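Chapter 6
Collecting Demonstrations by Hand

In this chapter you will study:
how a hand-held gripper is used to record a task
how to plan a set of demonstrations before recording begins
how to inspect finger pads and joints for wear
how to keep a log that another team can follow

6.1 The Imwood project

In the earlier chapters, each movement of the arm was written out as a list of positions. This method serves well when the object is always in the same place. It serves less well in a kitchen, where a spoon may lean to one side or a cup may be turned round. The present chapter takes a different approach, in which a person carries out the task with a hand-held gripper and the recordings are later used to train the arm.

The examples are drawn from the work of the Imwood robotics club, whose members entered the household class of the Toledo student competition. The rules of that class required each team to pick up common kitchen tools and return them to a given place. The club set itself a target of 400 demonstrations for each tool and began recording in October. Its control program, named Bido by the students, is described in full in Chapter 8.

Before a demonstration is recorded, the operator brings the open gripper to the tool and checks the position of both pads. The tool should stand between them, with clear space on either side – a pad that touches too early may push the tool over. Only then should the fingers be closed.

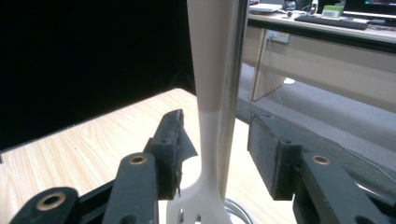

Zoia Hordiienko

The slotted utensil stands upright in the gap, and neither pad is touching it. Note also the state of the pads. A torn flap of black tape or rubber hangs from the inner face of the left one, and the right one is chipped along its top corner. Wear of this kind should be entered in the log, as a loose piece of lining can change the way in which an object is held. The joints of the linkage, with their brass bushings, are to be checked in the same session.

6.2 Keeping the log

Each entry in the club's log gives the operator's initials, the tool, the starting position and the result. Failed attempts are kept and marked as such. By the end of the first term the log held 2477 entries, of which 144 were marked for repeat. Vira Kushnir, who supervised the work, asked that every repeat be carried out by a different student from the one who made the first attempt.

Activity 6A
Working in pairs, choose one kitchen tool and write a plan for recording it. State where the tool will stand, from which side the gripper will approach and how a failed attempt will be marked. Exchange plans with another pair and follow theirs exactly as written. Record any step that you found unclear.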